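# Where Do the Keys Go? Household losses in Flamham Court

Ilango Joseph and Narayanan Chowdary
Second-year project, submitted April 18, 2026

## Why we did it

We started in November with a grander plan, a study of memory in shared housing. Our tutor, Dr Poojary, read it and asked what we would measure. We went away and came back with keys.

Flamham Court is a block of student flats with long corridors and doors that lock themselves behind you. Residents of 11 flats agreed to keep a diary of every time they couldn't find their keys, where they looked and where the keys were in the end. The diaries ran for 30 days. One flat wrote theirs on a pizza box, which we accepted.

## What we found

We logged 39 losses. Coat pockets came first by a wide margin, usually the pocket the person swore they had already checked. Bags came next, then the bed. Two sets were in the front door, on the outside, where they had spent the night.

Flats with a fixed place for keys did better, but only if the place was by the door. A bowl in the kitchen fills up with batteries and takeaway menus and becomes somewhere to lose keys in. Hooks stay hooks. 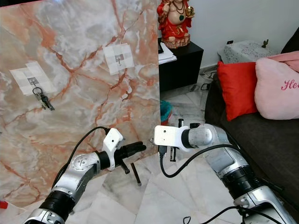
People also search in a fixed order, and the order is poor. Most diaries begin with the table, go on to accusing a flatmate, and reach the coat some time later. The flatmate was guilty once. He has asked us to say it was an accident.

## Problems with the method

Anyone who loses things is also likely to lose a diary. The Mular flat (they named themselves) handed in a single page and a note of apology. Writing the losses down may have made people more careful too, so our total is probably low. Narayanan locked himself out during the write-up and we have left him out of the figures, at his request.

## Next time

We would run it over a whole term and include the Gotska building, where the doors don't lock themselves and the residents are said to be calmer. We would also supply the diaries, on string.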